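4.3 Validación en simulación de tareas bimanuales de encimera

Célula virtual Jatov, configuración de dos brazos
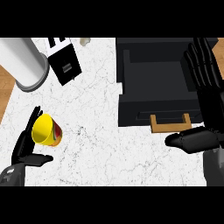

Figura 4-7. Encimera virtual con los dos brazos, la taza en la mano izquierda y el cajón a la derecha.

Esta sección se aplica a toda tarea en la que una mano sujeta un objeto mientras la otra trabaja junto a mobiliario con partes móviles. Complétela antes de transferir la política a la célula física de Radberg. Los límites generales de fuerza y velocidad se indican en 4.1.

Requisitos previos
Perfil de seguridad 2906 cargado en ambos controladores.
Modelos de colisión activos para encimera, armario, tirador y objetos sueltos.
Registro de contactos habilitado en las dos manos.

Procedimiento
1. Abra la escena y restablezca la posición inicial de los brazos.
2. Compruebe que ningún dedo atraviesa la geometría del armario. Si hay interpenetración, corrija la pose y repita el paso 1.
3. Fije la separación mínima entre manos en 70 mm.
4. Ejecute el agarre de la taza con la mano izquierda. Mantenga inmóvil el brazo derecho hasta que el contacto sea estable.
5. Aproxime la mano derecha al tirador a velocidad reducida.
6. Abra el cajón y deténgase en el primer tope.
7. Repita la secuencia hasta completar 37 ejecuciones consecutivas sin contacto no previsto.
8. Exporte el registro y adjúntelo a la ficha de validación.

Nota: la variación aleatoria de posiciones debe incluir también los objetos ajenos a la tarea, como la tostadora. No los elimine de la escena para mejorar la tasa de éxito.

Precaución: el código 404 indica pérdida de la referencia del objeto sujeto. No reanude desde el punto de parada. Devuelva ambos brazos a la posición inicial y reinicie la secuencia completa.

Precaución: un resultado válido en simulación no autoriza el trabajo con personas dentro del área de alcance. Se requiere la evaluación de riesgos de la célula física, firmada por Beril Öztürkmen o Tuncay Altıntaş.

Los registros se conservan hasta la revisión de marzo. Para la transferencia a la célula física, continúe en 4.4.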